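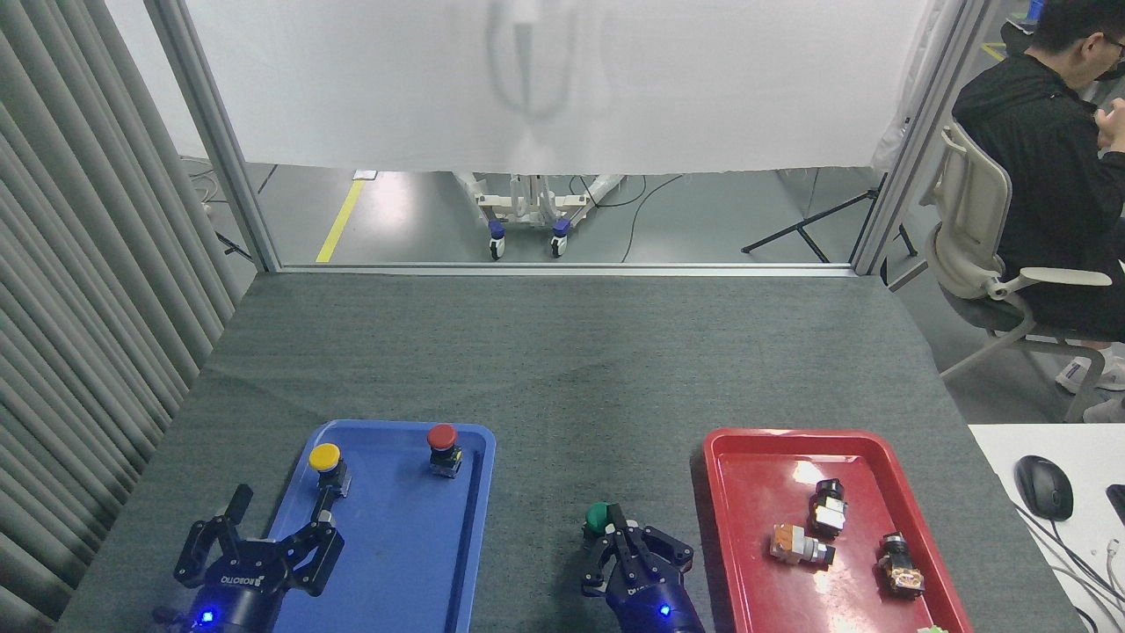 Blue tray and red tray, with the yellow button and the red one.

Aug 6, 2026

Today I swam 200 meters without stopping. I want to write it down tonight while I still remember how it was, because in the morning I will already think it was easy.

I went to the pool in Bodbridge after work. The bus was late again, and I had only the last hour before closing. In summer many children come, but at this time most of them go home to eat, and the slow lane is calm. An older man was already in it. He swims on his back with very small movements and never looks where he goes, so I have learned to keep close to the rope. We say good evening to each other and nothing more.

Until now my longest was 100 meters. I have been at 100 since March and I had started to believe it was my natural limit, as some people cannot sing a high note. Kirsten Melnyk, my teacher on the beginners' course, told me last week that my legs are working too much and my breath is working too little. She asked me to hum into the water. I felt foolish about it at first. Under the water it sounds like a bee in a jar, but when I hum I cannot hold my breath, and it was always the holding that made me tired.

So I hummed. The first length I thought only about the humming. In the second I thought about what to cook. At the fourth I touched the wall and turned without deciding to do it, and after this I was afraid to think at all. I repeated the number of the length in my own language, very slowly, one word for each breath. At the seventh some water came into my nose and I almost stood up, but I was in the deep part and there was nothing to stand on. Then came the eighth, and I held the edge for a long time with my face on my arms.
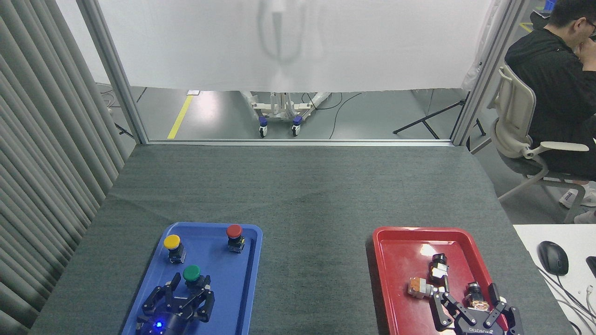

My goggles are almost finished. The left side lets in water and the strap has a crack next to the buckle. I looked at a new pair in the window at Stulter, but they were closed when I passed, and I do not like to buy goggles without trying them. Mother always said that I have a narrow face. I also need a new lock for the locker. Number 543 is the one I like, near the radiator, and today it was taken, so I had 319, where the door must be lifted a little before it closes.

Afterward I was so hungry that I walked to Sequeira and bought two rolls with cheese, and I ate both of them on the bench outside, with my hair still dripping on my collar. The evening was warm. A woman with a stroller asked me if the pool was open, and I told her the hours, and she thanked me. It pleased me that she asked me, as if I looked like a person who would know.

I wrote to my sister about the 200. She answered with one question, whether I am now ready for the lake at Galtard. When we were small she swam to the raft every summer and I stayed on the grass and watched the towels. I have not answered yet. The lake has weeds near the shore, and there is no wall to touch.

My shoulders hurt, the right one more than the left. Must ask Kirsten about this. Also wash the towel tomorrow, and pay for the next part of the course before the end of the week.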